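Home Topics Index Random Log in

Imitation pattern

3 min read

Imitation pattern is the use of printed or painted surfaces that copy a natural material, usually one that is heavier, costlier or more likely to bite. The most common subjects are stone, wood grain and animal hide. The term covers finishes that hope to be mistaken for the original as well as those that gave up on the idea long ago and came out pink.

Writers on the subject tend to split it in two. A "close" imitation keeps the color and scale of its model. A "loose" one keeps only the outline, so that a leopard's spots may turn up in lilac on a shower curtain and still be called leopard. 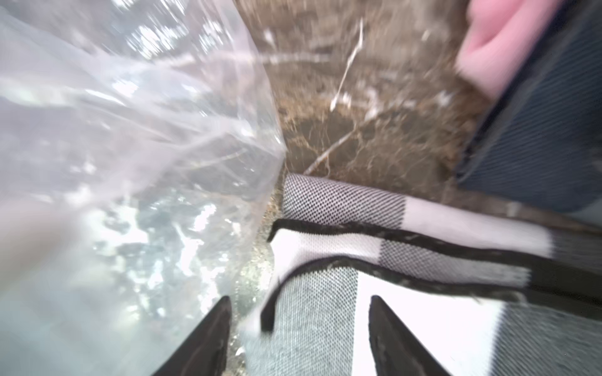
The line between the two is not firm. Most people will accept marble in a shade no quarry has ever produced, provided the veins wander in a convincing manner. They are less easy about wood grain, perhaps from spending more time with doors.

Stone

Painted stone is very old, and was never only a poor man's trick. Wealthy households used it where real slabs would have been too heavy for the floor, or where the owner had spent the money on the staircase. The painter laid down a base color, dragged in the veins with a feather or thin brush, and softened the edges before the paint set.

Printing made the work quicker and the veins more regular. The weak point of a printed stone is the repeat, the distance after which the same vein comes around again. On a small surface it never shows. In the ferry hall at Clemevport, where 163 panels were hung from a single design, passengers are said to give directions by it. 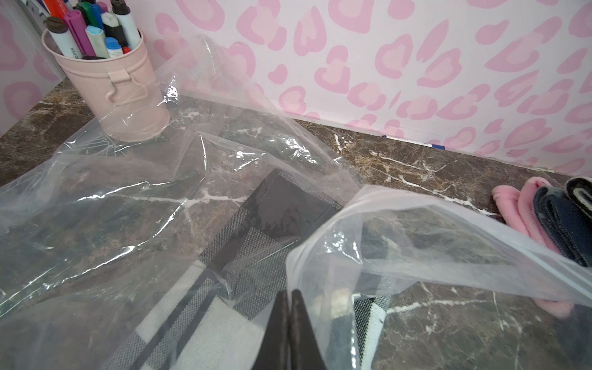 Dark stone patterns are generally held to be more forgiving than white ones. They hide crumbs, and also keys, glasses and small black remote controls.

Animal hide

A leopard's markings are known as rosettes: broken rings of dark fur around a somewhat warmer center. Jaguars have them too, often with a dot or two inside, and a good deal of fabric sold as leopard is, on a strict reading, jaguar. Complaints are rare. Cheetahs have plain solid spots and have done less well in upholstery.

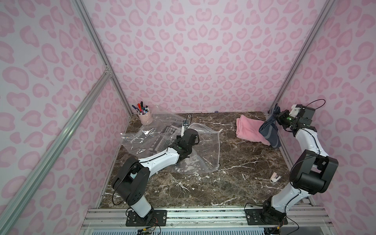
Pink leopard-print walls with a marble-patterned tabletop.

The recolored rosette arrived once dyes were cheap enough for a mill to try anything once. Pink proved the most lasting, and is now so common that a child may meet it well before the animal. The decorator Anoma Dewan, who papered a dentist's waiting room in Buvden with it, called the pink version "a neutral, if you are brave" — a view the dentist came to share after around three years. 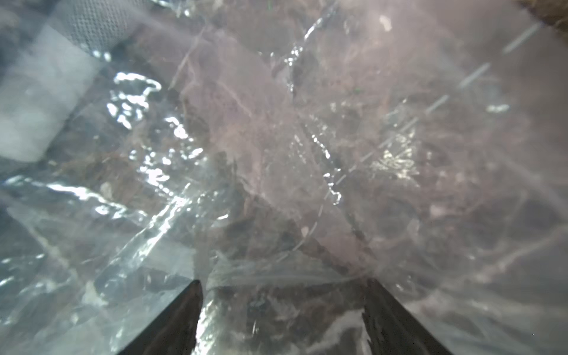 Use in combination

Older manuals advise against placing two imitations in one room. The Dobson handbook, the sternest of them, allows stone with wood but forbids hide with anything, and spends 20 pages on the matter. Later writers dropped the rule. The usual advice now is to let one pattern be dark and the other pale, and to stop there.

Care

Printed surfaces should be wiped with a soft damp cloth. Scouring powder takes off the shine first and the leopard second. Seams are best placed in a corner, where a mismatched rosette will bother only the person who hung it.

See also: Graining; Wallpaper; Terrazzo; Camouflage (failed)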